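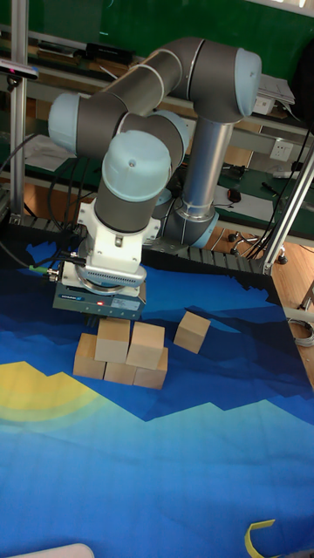 Six wooden cubes on a blue printed mat, four of them stacked two on two.

Search stories, people, places

The Plain Block Comes Back to the Table

By Hagos Teshome

Share 247 | Comments 30

My daughter received her first blocks when she was three. They came in a cotton bag, they had no letters and no paint, and I thought with some disappointment that they were not a very serious gift. I grew up in a house where a toy had to do something. A block does nothing until you put your hand on it.

That bag is now older than many of our chairs, and last June I took it with me to Clarkdale, where Alaric Abernathy makes wooden cubes in a workshop behind his house. He turned one of ours around in his fingers for a long time. "The corners were too round from the beginning," he told me. "You can stack four, and then you start to suffer."

Abernathy trained as a cabinet maker and he still speaks about cubes as if they were small furniture. A cube looks like the easiest thing to make, and he believes this is the reason so many are made badly. If one side is a little longer than the others, a child feels it before a grown person does. The tower leans, and the child thinks it is her own fault.

His best seller is a plain set called Utine, 30 cubes in a flat box. He leaves the wood light and without varnish. I asked if parents do not want color. Some do, he said, and he sends them to a shop called Fairclough on the main street, which sells very nice painted ones. He did not seem to say this with bitterness.

Color can come from below. Many families I visited for this story put the blocks on a mat or a piece of cloth, and the light wood looks very good on blue. A printed mat with a mountain line and a yellow sun gives the building a place to stand in. The cloth also makes the falling more quiet, and this matters in an apartment. The weak point is the surface. A thick, soft cloth moves under the lower cubes, so pull it flat and choose a thin one if you can.

With only six cubes there is more to do than I expected. Two below and two on top is the beginning of a wall. Move the upper ones a little to the side and you have a stair, or the back of a sofa, depending on who is explaining it to you. One cube at the end makes the wall longer. And one cube always stays alone on the mat, a bit crooked, waiting for its turn. In our house this one was called the neighbor.

In the evening Abernathy showed me a set he does not sell. It is named Trullesano and has 1184 cubes, all from the same pile of boards, kept in drawers along one wall. He built it for a library that later changed its mind. On Friday afternoons the children from his street come in and use it on the floor, and he works around them.

I asked him what they build. "Mostly roads," he said, and closed the drawer.

We drove home with six new cubes in a paper bag. My daughter is too old for blocks now - she told me this herself - but by breakfast there was a stair next to the sugar.

Write to the editors | All rights reserved | Back to top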